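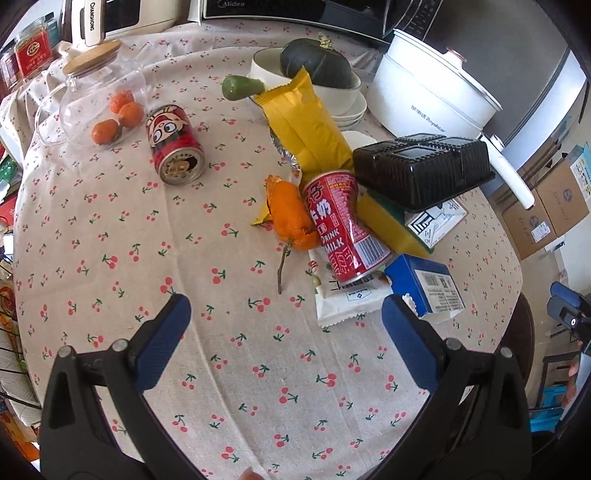 Toden
Home Kits Services Support Posts

Reading time: 3 min

1/ Toden is pleased to open orders for the Putden Table Kit, a hand-held gripper set for teams that collect manipulation data in homes. Shipping begins in February. The posts that follow set out what is in the kit, what the service covers, and what we ask of buyers.

2/ The kit contains 2 hand-held grippers, a wrist camera for each, a charging dock, and a case. The fingers carry ribbed blue pads. Pads are a wear item and are sold separately in packs of 12.

3/ The pads are the part most changed from our earlier set. Weidong Lu, who leads hardware, asked for a softer compound after field teams reported trouble with thin wrappers and dented cans. The new pad gives more under light pressure and can be replaced without tools.

4/ The finger linkage remains open. The cutouts keep the weight down, and the pivots can be reached for cleaning. Please wipe the linkage after any session that involves food. Do not submerge the gripper.

5/ We recommend that buyers begin with the table-clearing task set. It asks the operator to sort what a household leaves on a table after a meal: drink cans, wrappers, cartons, trays, fruit, dishes. Every item needs a different grip, and several will be resting on one another.

6/ Please do not tidy the table first. A patterned cloth with fold creases is welcome. So are crushed cans and overturned trays. Our reviewers return more sessions for being too neat than for any other cause.

7/ Glass is permitted. For teapots and similar items we ask that operators complete the handling module, which takes one afternoon, before recording. Glass lids should be lifted separately from the vessel. Hot liquids are not permitted in any task set.

8/ The task library at launch holds 332 tasks, each with a written goal and a reset procedure. Chunhua Zou and her group maintain it. New tasks are added on request for customers on the service plan, subject to a safety review.

9/ On the service plan: recordings are uploaded from the dock overnight, checked by a reviewer, and returned with notes. Faces and shipping labels are blurred before a session is released. Customers who prefer to keep all data on their own machines may buy the kit without the plan.

10/ Pricing. The Putden Table Kit is $2,139, with one year of repairs included. The service plan is billed monthly and may be canceled at any time. Schools and nonprofit laboratories should write to us for separate terms.

11/ Several people have asked about left-handed use. The grippers are identical and may be held in either hand. The trigger strap is reversible — the instructions are on the inside of the case lid.

12/ Known limits. The wide lens bends tall objects near the edge of the view, so a cooking pot or an appliance at the back of a table will appear to lean. The software corrects for this in processing. The live preview does not, and operators should allow for it when placing items.

13/ Sihan Jia will take questions in an open call this Friday at 3 p.m. The call will cover calibration, pad replacement, and the return process. A written record will be posted for those who cannot attend.

14/ Owners of the Flinard kit may trade it in toward the new set. Existing Flinard pads do not fit the Putden fingers. The docks are compatible — please keep yours.

15/ Orders and trade-in requests are handled by Mostafa Hamdy in customer operations. Please include the serial number of any kit you wish to return and the address where the new one should be sent.

Contact: Toden Customer Operations © Toden Back to top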